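Household Batteries: Storage, Sorting and the Seline Bench Service

Workshop and Kitchen Tips, Nendemstead Resource Center

Most homes in Nendemstead keep a drawer in which new, half-used and spent batteries lie together with coins, keys and screws. The advice on this page covers what to do with that drawer. It also covers the Seline bench service, which the Center has had under review since July and now offers to residents and small workshops.

Before you bring batteries in

Empty the drawer onto a dry wooden or plastic surface. Do not use a metal tray or a baking sheet. Take out coins, paper clips and keys first, and put them somewhere else for good.

Set aside any battery that is swollen, dented or leaking. These are not accepted by the bench service. Place each one in its own plastic bag and hand it to staff at the counter. White or bluish crust on the end of a household battery should not be touched with bare hands.

Put clear tape over both terminals of every 9-volt battery. Button cells should be taped front and back and kept out of the reach of children at all times, including the ones you believe to be flat.

Remove batteries from remote controls, calculators and flashlights that will be put away for the season. Leave the battery door open for a day if there is any sign of residue, and wipe the contacts with a cotton swab and a little white vinegar. Let them dry fully.

What the service does

Seline is a tabletop sorting service leased to the Center by Zelden. Two robot arms work over a wooden table, picking up loose cylindrical cells and placing them in open containers. Staff load the table and check the result. The service accepts AAA, AA, C and D sizes.
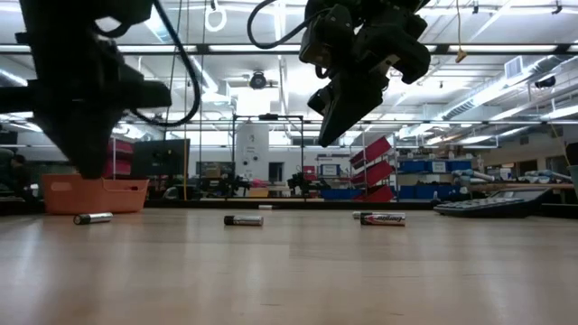 Preparing a load

Loads are accepted in any rigid plastic container without a lid. Cardboard boxes and cloth bags are returned at the counter. Residents may bring up to 2 containers per visit. Please do not bundle batteries with rubber bands or tape them together in pairs. The grippers take cells singly, and bundles must be undone by hand.

Labels that are peeling should be pressed flat or removed. Cells that are sticky from old tape should be cleaned with a dry cloth. A damp cloth is not suitable.

Cells should lie on their sides with a finger's width of clear space between them wherever possible. Workshops that lease a bench of their own will find that this habit saves more time than any setting in the menu. Cells lying side by side and touching are the usual cause of a second attempt.

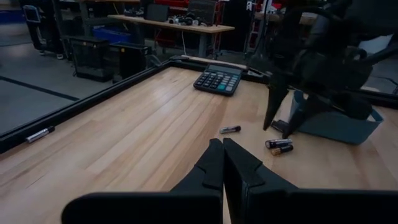

Gripper tips should be wiped with a dry cloth at the end of each day, with the power off and the arms at rest. The table itself needs only a soft brush. Spray cleaners leave a film on the wood, and small cells slide on it. Keep both hands outside the table edge whenever the arms are powered, even when they are standing still.

Results of the review

The Center put 1,115 cells through the bench during the review period. Of these, more than 800 were placed correctly at the first attempt. The remainder needed a second attempt or were moved by hand, and AAA cells made up the largest share of that group. The arms are slower than a practiced person. Their advantage lies in long, dull loads that staff would otherwise leave until the end of the week.

Seline does not test charge. A cell placed in a container has been sorted by size only, and residents who wish to reuse batteries should test them at home with an inexpensive meter. Fresh and used cells should never be mixed in the same device.

Charges and leasing

Sorting is free for Nendemstead households. Small workshops may lease a bench for $405 per month, including setup and one training session. Repairs are carried out by Vieira under a separate agreement, and the Center does not take repair calls. A sturdy, level floor and a grounded outlet are required. Cables should be routed where no one will step on them.

After sorting

Keep each size in its own plastic tray or bin, in a cool, dry cupboard away from the stove. Trays that hold cells upright make it easy to see what is left. Mark the month of purchase on the tray with a grease pencil. The refrigerator is not recommended for ordinary household batteries, as moisture may form on the contacts.
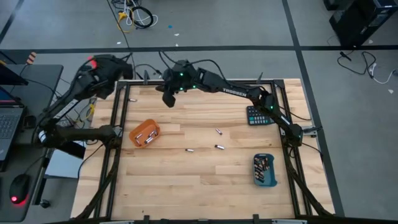

A reader has written to ask whether rechargeable cells may go through the bench with the rest, adding that hers "are the same size and I would rather not pick them out by eye." Rechargeable cells are to be kept separate at present. Zelden has been asked to add them, and no date has been given. A strip of colored tape around the middle of each rechargeable cell will make them easy to find at home, provided the tape does not prevent the cell from sitting properly in its charger.

Loads may be left at the side counter until 4 p.m.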